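How Do You Teach a Robot to Clear a Table?
Science pages for curious people, with Innes Drummond
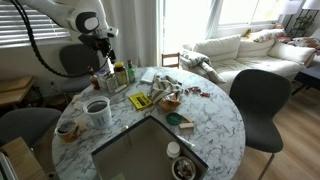
First, the mess

You have probably been told to clear the table at least once in your life. You may have groaned. A robot can't groan, but it has a much better excuse than you do.

Think about what your brain does when you look at a messy table. It knows that a bottle stands up and a cloth flops. It knows a shiny packet will crinkle and slide if you poke it. You learned all this as a baby, mostly by throwing your dinner on the floor. Robots never got to do that.

So the team on the Sernia project, in a town called Nerkdale, asked a question. Can a robot arm learn to tidy things it has never met before?

Learning by copying

There are two ways to teach a robot a job. You can write out every tiny move as a list of instructions: go left, go down, close gripper, go up. This works very well until someone moves the bottle. Then the robot carefully picks up some air and puts it away.

The other way is to show it. A person steers the arm through the job while a computer records what the arm's cameras see and how the arm moves. Then they do it again. And again. The Sernia team did it over 4 hundred times, and they would like you to know that their own kitchens were a disgrace by the end.

The computer looks for patterns in all those tries. Bit by bit, it gets better at guessing which move should come next. Scientists call this imitation learning. Little brothers and sisters do it too, usually when you are on the phone.

Why so much junk?

If a robot only ever practiced with one red cup, it would become the world's greatest expert on one red cup. Show it a blue mug and it would be lost.

That's why a practice table gets bottles with different colored caps, a striped cloth, wooden blocks, a plastic tub and crinkly packets. Hard things, soft things, see-through things. See-through things are especially mean, as a camera can look right through them and notice the table instead.

The gripper is the part that does the grabbing. It has to choose where to hold each object, and a crumpled cloth has no handle. It doesn't even have a proper shape.

So did it work?

Sort of! The team tested two robot brains. One, named Manurung, had practiced on a neat table with the same objects every time. The other, Isterar, had practiced on messy tables where everything kept changing.

On the neat table, they tied. Then the team brought out 6 objects that neither had seen before. Manurung put 2 of them away. Isterar managed 4, and dropped the other 2.

The messy one won, in other words. Please don't show this page to whoever asks you to clean your room.

Try it yourself

Put on a blindfold and a pair of thick oven mitts. Ask a friend to tell you how to pick up a sock and drop it in a box, using only the words left, right, forward, back, up, down, open and close. Swap places when you get cross.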